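Soft Objects Are a Better Test Than Hard Ones

Sarahí Olvera

Apr 23, 2024

Print this article
E-mail this article

Most people who build manipulators in shared shops test them on blocks. I did it too. A block has flat faces, a known width, and enough stiffness that the fingers stop where the model says they will stop. You can get a good success rate on blocks within a week and learn very little from it. My argument is that a two-arm build should go to soft objects early, before the grasp code is tidy, and that the wrist camera should be judged on soft objects alone.

The shop where I work runs a two-arm humanoid on a white table, with one camera at the head and a small one at the wrist. The grasp software is a package we call Flumeck. It was written in September for rigid parts and assumes that the object has an edge. Given a stiff part on a plain table, it finds the edge in both views, matches them, and closes the hand. Given long pile fabric, it finds an edge somewhere, and the edge moves when anything touches it.

The wrist view is where this shows up first. At working distance, fur or fleece has no outline, only texture and glare. Auto exposure makes it worse. If the wrist rolls so that the lens points up toward the windows, the controller sets its level from the glass and the near object washes out.
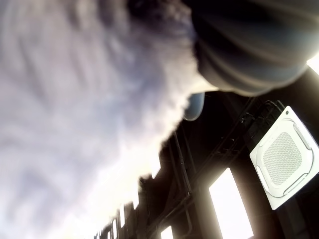

Fixed exposure handles part of this. We set ours by hand for the tabletop and accept that anything past the table is wrong. The other part is a rule in the planner: when the wrist camera is angled above the horizontal, Flumeck ignores it and falls back to the head view. That rule took 14 lines and did more for us than two months of filter tuning. I would suggest it to anybody with a wrist camera and a room with windows. Check that the angle comes from the joint encoders. An earlier version estimated it from the picture itself, and the estimate failed in exactly the cases where it was needed.

The second objection I hear is that soft objects are unfair to the hand. Position control on a plush toy gives no clear contact event. The current in the finger drives rises slowly, the pile compresses, and the threshold that worked on a block fires late or never. I agree with all of that, and I think it is the reason to do it. A threshold tuned on a block is a measurement of the block. We log current against finger position over the full close and look at the slope. With the Zomow drivers the log runs clean at low speed and gets noisy above 70 percent of rated speed, so we close slowly and take the time penalty.

A rigid object should stay on the table as a control. If both kinds fail in one session, the fault is probably in calibration and there is no point in touching the grasp code. 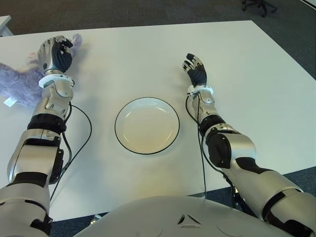 Cable routing deserves more attention than it gets in home builds. A cable run outside the arm adds a load that changes with pose, and on a light forearm the change is large enough to appear in the current log. It looks a lot like soft contact. Hughes, who did most of our wiring, wants everything moved inside the shells. I would rather measure the free-air motion first, subtract it, and leave the cables where a person can replace one in 7 minutes. We have not settled this. The Uliser harness we tried as a compromise was too stiff at the elbow and came off again.

None of this needs expensive parts. It needs a change in what gets logged and a willingness to publish a lower success rate for a while. Ours dropped by more than half when we switched, and the block numbers we had been quoting before that should not be compared with anything.

Print this article
E-mail this article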